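Sibiya Hardware Marks Another Year on Busard Street

The family store that opened its doors in 1967 will welcome neighbors all through September with coffee, cake and plenty of old stories. Everyone is invited, and yes, that includes the dogs! 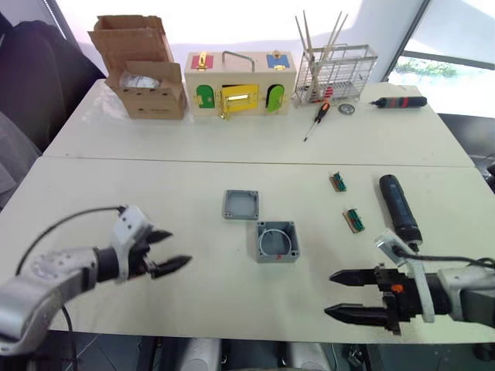
Issued by: Sibiya Community and Press Team

"My first job was sweeping the front step," said Sigrun Backlund, who now manages the store (and still sweeps the step most mornings, if we're telling the whole truth). "So many of the children I used to give peppermints to are coming in with children of their own, and I can't wait to see them."

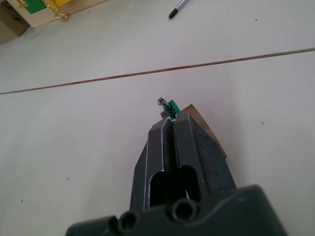

Coffee and Cake

Doors open at 9 a.m., and the Gimel bakery next door is sending over its apple cake, 115 slices each morning, so do come early if you have a sweet tooth. 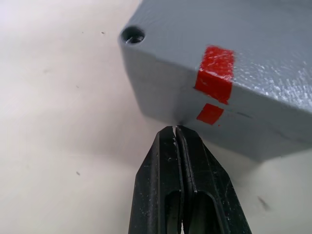
The Memory Wall

Tshepo Mofokeng has gathered 284 letters and snapshots from customers, the oldest a thank-you note for a garden gate, and he would dearly love more. Please bring yours to the front counter, or leave them with our friends at the Atell library, and we will copy them and hand them straight back. 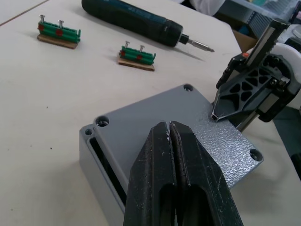

Page last changed: September, 4:10 p.m.

Reporters are warmly welcome at any time. Ask for Sigrun at the counter.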